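Kitchen Notes: Stainless Pots, Bench Space and a Board on Tins

The bench audit for the shared kitchen at Trurnitz is finished and the full list is pinned inside the pantry door. The item below covers cookware and the storage of things that have no cupboard. Appliance cords and the fridge roster will be covered in the October issue.

Stainless steel stays as the standard for anything that goes on the stove. It tolerates the dishwasher, it has no coating to wear off, and the wide, squat shape gives a stable base on a flat table. The drawback is the finish, which shows every water mark and picks up whatever light is in the room. Dry pots with a cloth after washing.

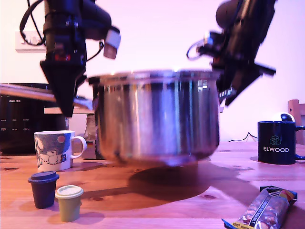 Photo: Yu-na Seol / Trurnitz kitchen group

The table is still the only clear surface long enough to work on. Bare wood marks easily, and a pot straight off the element will leave a pale ring that doesn't sand out in one go. Use a mat or a board under hot cookware. We have had the top oiled once this year and would like it to last until the next round.

The tall appliances stay at the back, near the power outlet. Keep flattened packaging away from anything that heats up or vents steam. Cardboard waiting for recycling goes to the side entry, where Arnout Verbruggen collects it.

Several people asked about a rest for pans at the back of the table. Bergþóra Hallgrímsson's suggestion was to use what was already there: a light-coloured wooden board laid flat across the tops of tins of pet food, with the tins left in their cardboard tray. It costs nothing and comes apart in under a minute. The tray keeps the tins from shifting sideways, and the board spreads the load between them.

Some limits apply. All tins under the board must be the same height. Check for dented rims, which make the board rock. Put the pan down with its weight over the tins, as a long handle shifts the balance toward one side. Allow 30 minutes for a full pot to cool before it goes on the board. When tins are taken for feeding, take the board off first and replace the set with matching ones. Vira Holovko keeps the spares and can be asked for more.

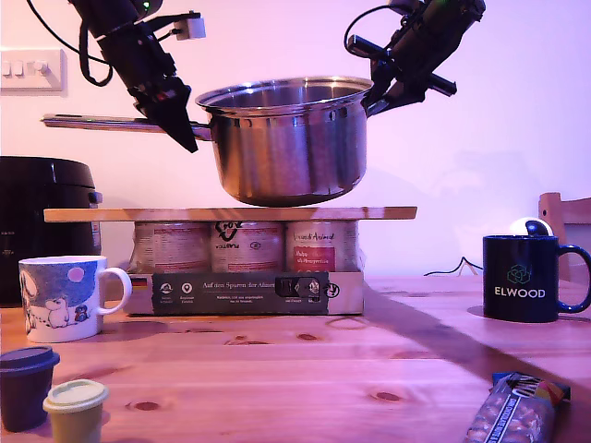 Saucepan over the board and tins, with the rice cooker and Moomin-style mug to the left.

Mugs and small lidded cups can stand at the front edge of the table during the day but should be back on the shelf by evening. Lids are stored with their own cups. The loose lids found during the audit are in a bag on the hook; claim them or they go.

Rice cooker: wipe the outside of the lid after each use and leave it open until the inside is dry. Rinse the inner pot by hand.

A proper shelf riser has been priced through Kisero. Myung-ja Shim has the drawing and the measurements. If you have a view on the depth, write it on the sheet beside the pantry list.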